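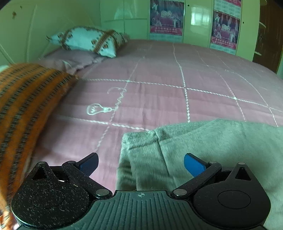 Section 4. Making Up the Bed

Now the fun part! The frame is together, the mattress is in, and the bed is ready for its Sorkell bedding set. Once you've done this a couple of times it goes fast, and a freshly made bed changes the whole room.

Before you start

Wash the sheet and pillowcases once on their own in cool water. Deep colors such as mauve and dark green can give off a little dye in the first wash, so keep them away from whites.

CAUTION: Do not make the bed until the mattress has been unrolled for at least 8 hours. See Section 2.

Fitting the sheet

1. Find the care tag. It is sewn into the foot end, on the left-hand corner.

2. Lay the sheet over the mattress, print side up, and let it fall evenly on both sides.

3. Hook the two head corners first. Lift the corner of the mattress with one hand and pull the elastic well under with the other.

4. Walk to the foot and hook the remaining corners. Pull toward you, then down.

5. Smooth from the middle out to the edges with your flat hand. A few shallow wrinkles are fine - they relax overnight.

NOTE: If your sheet has a printed grid, use it! Line up one of the long lines with the center of the headboard before you hook anything. The lines will still bend a bit where the cloth stretches, and on the Donley wide mattress they bend more toward the sides.

NOTE: The sheet fits mattresses from 9 to 13 inches deep. For anything thinner, order the Brarkari corner straps (sold separately) and clip them on after step 4.

Pillows

6. Put the flatter pillow down first, in the case that matches the sheet.

7. Shake the plump pillow hard by two corners, then slide it into the contrasting case. Push the corners all the way out so they come to a point.

8. Set the plump pillow on top of the flat one. A patterned case looks great against a plain or lightly printed sheet, so mix and match as you like.

Blanket

9. Spread the blanket from the foot end and stop wherever you please. We love it folded back far enough to show off the print.

CAUTION: Keep blankets and pillows clear of reading lamps and wall heaters.

For washing temperatures and drying times, go to Section 5.

Fang bedroom guide, revised 7/5/03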